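Small-Scale Debris and Flat Surfaces: Sweeping Up Paper Scraps From a Tabletop
Project report, Household Tasks module
Iolanda Barbosa 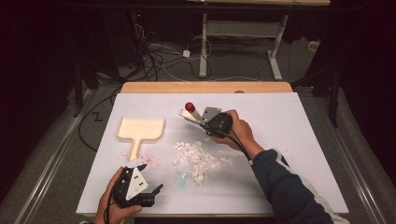

Fig. 1. Board with scrap pile and cream-colored tray.

1. What we wanted to find out

Sweeping a floor is well covered. Sweeping a table isn't, at least not in the stuff we could find in the library. Most cleaning guides just say "wipe down" and move on. But wiping doesn't pick up shredded paper, it pushes it around. So the question was pretty narrow: what gets a pile of light paper scraps off a smooth surface and into a tray with the least left behind?

2. Setup

White rectangular board on a wooden table. White paper, shredded, crumpled a little by hand so it doesn't lie flat. Cream dustpan-shaped tray, plastic, wide scoop. In Fig. 1 the tray is near the left side of the board and the pile is in the center.

White scraps on a white board was a bad choice. Hard to see what's left. Should of used colored paper and we say so again in section 5. The board also has a pale blue smudge and some faint pinkish specks on it, we ignored those when judging leftovers.

Budget was 36 dollars for everything, mostly went on trays.

3. Method

Each run the same way:
Pile in the middle of the board, loose, not pressed down.
Tray flat, scoop toward the pile.
Push in short strokes. No lifting until the end.
Tip tray into bag, weigh bag on the Selel scale.
Go over the board with tape, weigh the tape too.

Scrap load was 2,000 mg per run. Started out with more but the pile spilled over the sides of the scoop and the numbers were useless. 2 trays compared, the Nevard and the Hinrichs. Pushing edge was either a flat stiff one or a soft brush (Zurnier, the small one).

4. Results

Stiff edge did better on the big part of the pile. First couple strokes move nearly everything. Then it gets bad, single scraps slip under the edge and stay there.

Brush the other way around. Slow at the start, scraps ride up into the bristles and have to be shaken out, but it gets the small peices at the end.

Tray lip matters more than we expected. The Hinrichs has a thicker lip and paper bunches up against it. Pressing down on the handle helped some. The Nevard sat flatter and we lost less at the lip.

Best combination was stiff edge first, brush last, Nevard tray. Leftover on the tape was about 40 mg on a good run. Bad runs were several times that, mostly from going too fast and making a draft. Paper this light moves if you walk past the table.

5. Problems

- White on white, see above
- Scale drifts, had to zero it every run and forgot on the first few (those are thrown out)
- Paper got more crumpled each time we reused it, so later runs were easier to push. Fresh paper for each run would fix it
- Runs done in August with the fan off, room was very warm, possibly some hurrying toward the end

6. Next

Same test with colored scraps. Also something heavier, rice or dry beans. Would like to try a damp edge but then the tape weights won't mean anything, need another way to measure. Weights for all runs are in the appendix table, brush runs listed second.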